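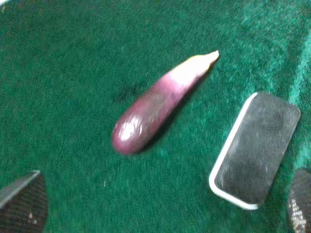

Keeping Summer Vegetables Longer
By Eldana Derese
Updated August 19, 2023

Most vegetables that go bad at home were stored in the wrong spot. A refrigerator has warm and cold areas, and a kitchen has more usable storage than people give it credit for. The notes below cover the vegetables that come in heaviest at the end of the season.

Eggplant

Eggplant does not like the cold. Below 50 degrees the skin starts to pit and the flesh turns brown near the seeds. If you plan to cook it within two days, leave it on the counter out of the sun. For longer storage, wrap it in a paper towel, put it in an open bag and keep it on an upper shelf toward the front of the refrigerator. Do not wash it first. Slender types have thin skin and dry out sooner than the big globe types, so use those first.

Keep eggplant away from bananas, melons and ripe tomatoes. They give off ethylene gas, and eggplant spots quickly when it sits next to them.

Zucchini and summer squash

Store these dry and unwashed in the crisper drawer, in a bag with the top left open. Small ones keep better than large ones. Once a squash has been cut, wrap the cut end and plan on using it the next day.

If you end up with more than you can eat, grate it, squeeze it out in a dish towel and freeze it flat in bags. Mark the amount on each bag. Two cups is what most quick bread recipes call for.

Tomatoes

Leave them on the counter, stem side down, in a single layer. A fully ripe tomato can go in the refrigerator for a few days if the choice is between that and losing it. Let it come back to room temperature before slicing.

Cracked tomatoes will not keep. Cut out the bad part and cook the rest the same day.

Peppers

Whole peppers keep for a week or more in the crisper. Moisture is what ruins them, usually starting at the stem. Dry them off if they came home wet. Green peppers last longer than red ones.

Cucumbers

Treat cucumbers much like eggplant. The back of the bottom shelf is too cold and will turn them soft and watery. Wrap each one in a dry towel and keep them near the door.

Green beans

Put them in a bag with a folded paper towel and change the towel when it feels damp. They are good for 7 days, sometimes longer. Beans that have gone limp but still smell fresh are fine for soup.

Corn

Leave the husks on until you are ready to cook. Corn loses its sweetness fast, and no storage method does much about it -- buy it the day you want it, or cut it off the cob and freeze it.

Onions, garlic and potatoes

Keep all of these out of the refrigerator, somewhere dark with moving air. Do not put onions and potatoes in the same bin. Potatoes sprout sooner with onions close by. A cardboard box with holes punched in the sides works as well as anything sold for the purpose.

Setting up the drawers

If your refrigerator has two crisper drawers with sliding vents, close the vent on one for leafy greens and open it on the other for fruit. Greens want the damp air. Line both drawers with a clean dish towel and wash it when you wash the drawer. A cheap thermometer on the middle shelf will tell you more than the dial does. Aim for 37 to 40 degrees.

Reader notes

Obsa Degefa writes that she keeps a shallow box on the top shelf for anything already cut, and the family has to look there first before opening a drawer.

Tekle Negussie, in Drornlow, asks whether vinegar water helps before storing. It can be useful for berries. For the vegetables on this page, skip it and wash them just before cooking.

Maëlle Sawatzky freezes roasted eggplant pulp in muffin tins, then moves the frozen rounds to a bag. A squeeze of lemon before freezing keeps the color from going too dark. Thaw the rounds in a strainer set over a bowl, as they let out a lot of water.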